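Caring for Baseball and Softball Kit at Home

The following guidance is issued by the Skestevel equipment room to all members who keep club kit at home. It applies to gloves, bats, balls and playing shirts. Queries should be addressed to Rostam Parsa, equipment officer.

Gloves

Brush dirt from the leather after every game, paying attention to the laces and the web. Apply a small amount of conditioner with a soft cloth and leave it overnight. Gloves should be stored with a ball in the pocket, held by a loose band. They must not be dried on a radiator or in an oven.
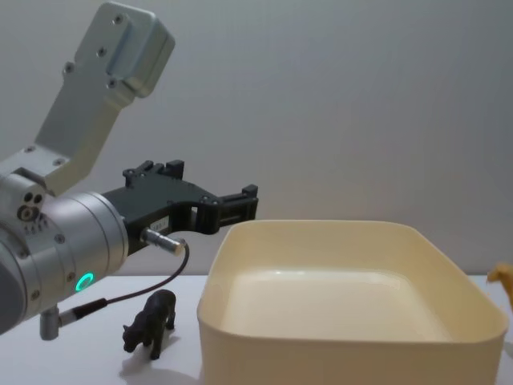

Green status light on the wrist joint.

Bats

Wooden bats should be wiped down and kept upright in a dry cupboard. Light marks may be removed with 600 grit paper, working along the grain. Aluminium bats need only warm water and washing-up liquid. Check the barrel for dents and the grip for loose tape - a bat with a crack of any size is to be returned to the club.

Members replacing grip tape should start at the knob and overlap each turn by 4 mm. Finish with electrical tape. 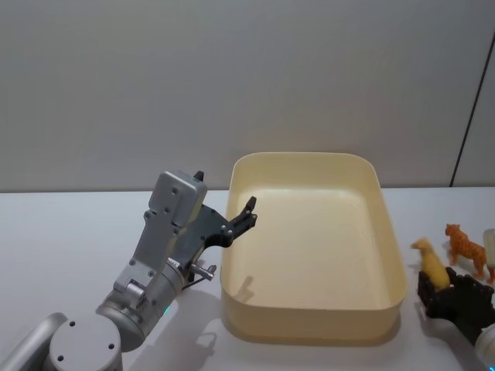 Shirts and trousers

Rinse clay stains under a cold tap from the back of the cloth before washing. Wash inside out at 40 degrees, without softener. Grass stains may be treated with white vinegar, left for half an hour. Printed numbers should not be ironed.

Balls

Leather balls that have been used on damp ground should be wiped and left to dry at room temperature. The club holds 88 match balls, and these are not to be used for batting practice.
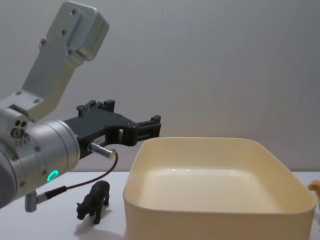
Wrist joint with black gripper attached.

Winter storage

Kit bags should be emptied, brushed out and left open for a day before they are put away. Catchers' pads may be sponged with mild soap - straps should be left unfastened. Club kit is to be returned to the Campos store by the end of October.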